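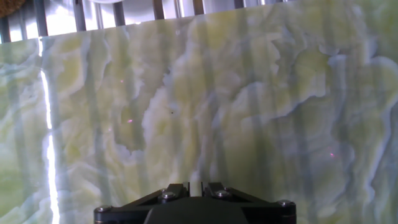
4. Registering a transfer window

Pargate Squad Desk, club edition

This section covers incoming and outgoing player moves. Loan recalls are covered in section 6. You need the Registrar role to complete it. Users with the Scout role can view bids but cannot submit them.

4.1 Open the window

1. Sign in and select Season, then Windows.
2. Select New window. Enter the opening and closing dates set by your league.
3. Enter the closing time in local time. The default is midnight.
4. Set the squad limit. The field accepts values from 15 to 100.
5. Select Save. The window is listed as Pending until the opening date.

Note: Once a window is open, the closing time can be moved forward only by an account with the Administrator role. The change is written to the audit log.

4.2 Enter an outgoing bid

1. Open the player record and select Bid.
2. Choose the selling club. If the club is not listed, add it under Contacts first.
3. Enter the guaranteed fee.
4. Enter each add-on on its own line, with its trigger (appearances, goals, promotion, resale). Do not include add-ons in the guaranteed fee.
5. Set the expiry. A bid with no expiry lapses after 72 hours.
6. Select Submit. The status changes to Sent.

Caution: Submitting a second bid for the same player withdraws the first. To raise an existing offer, use Revise. Revise keeps the bid number and the correspondence attached to it.

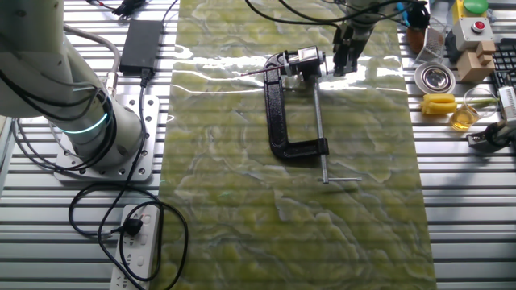 4.3 Record a reply

1. Open the bid and select Reply received.
2. Choose Accepted, Refused or Countered.
3. For a counter, enter the selling club's valuation. This figure is visible to Registrars only.
4. Attach the letter or email as a PDF.

If the reply is Accepted, the Terms tab becomes available. Wages, contract length and agent fees are entered there and do not count toward the transfer fee total.

Players under 18 need a guardian's signature on form T2. The Terms tab stays locked until the form is attached.
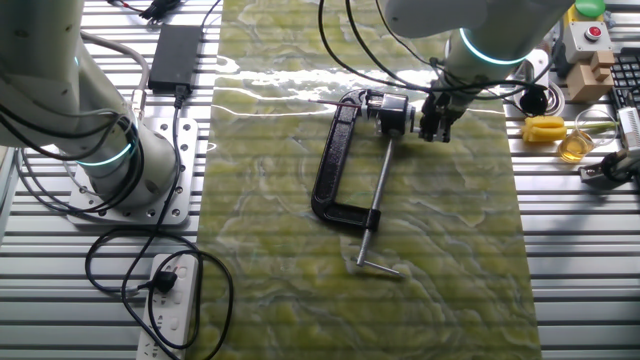

The lock is also applied when the date of birth is blank, so check the player record before contacting support. After the date is filled in, close the bid and open it again to refresh the tab.

4.4 Close the window

1. Select Windows, then Close.
2. Review the list of open bids. Each must be marked Withdrawn or Carried over.
3. Export the squad list and send it to the league office.

Known issue: in the May release, carried-over bids lose their add-on triggers. Re-enter the triggers by hand before the next window opens.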